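Block Pushing With a Single Finger: Setup Guide for New Club Members

The block task is the first one everybody in the robotics club does on the arm. You write a program that pushes colored blocks across a board until pieces of the same color sit together. There is no grasping involved. The arm has one rigid finger, and everything happens by pushing.

You should already have finished the safety sheet and the jogging exercise. If you haven't, do those first.

What you need

The arm with the finger attached
The wooden board
The block set (red, green, yellow and blue)
A printed marker card
A club laptop with Fernlow installed

Step 1: Place the board

Lay the board flat on the perforated table in front of the arm. Leave a margin of table showing on all sides. If the board rocks, check underneath for a screw somebody left behind. Bolt heads that sit outside the board are fine and should stay where they are.

Step 2: Place the marker

Put the marker card flat on the table near a corner of the board. The card has to stay on the table and off the wood. If you bump it later, go back and redo Step 3.

Step 3: Calibrate

Open Fernlow and choose Calibrate Board. Jog the finger to each of the 4 corners when the program asks for them and press Save at each one. Go slowly on the last inch. When you finish, the program shows an error score from 0 to 1000. Anything under 100 is good enough for this task. A higher score usually means the marker got moved or a corner was saved out of order.

Step 4: Set the finger height

The tip should travel just above the wood without touching it. Lower the finger over a bare part of the board, slide a sheet of paper under the tip, and come down until the paper drags. Then raise it 4 mm and save that as the push height. Too low and it scrapes the board. Too high and the blocks tip over when you push them, especially the cylinders.
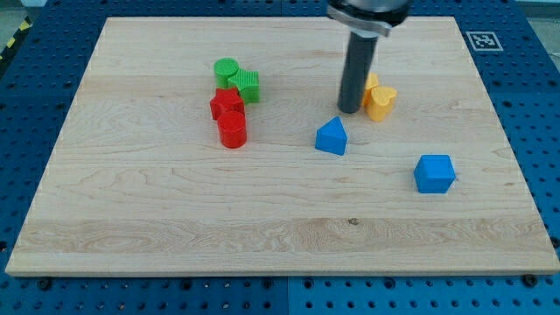 Step 5: Write the first push

Start with the cube. It has flat sides and goes more or less where you send it. Your program needs a start point behind the block, an end point, and a speed. Keep the speed at 7 or below in the settings file until your code has been checked by an older member.

Always approach from above. Raise the finger, move over to the start point, lower it, then push. If you travel across the board at push height, you will plow through whatever is in the way.

Step 6: Try the other shapes

The stars turn when you push on a point, so aim for the notch between two points. Cylinders roll off to one side of the finger if you are even slightly off center. Use short pushes and update the block position after each one. A full move may take up to 7 short pushes, and that is normal.

Step 7: Group by color

Once you can move any single block, write the loop. Pick a color, find the two blocks that are farthest apart, and push one toward the other. Stop when they touch. The sample code in the Vollar folder has the distance function already written, so you only need to call it.

Save your log file under your own login before you shut down. Put the blocks back in the bin and park the arm.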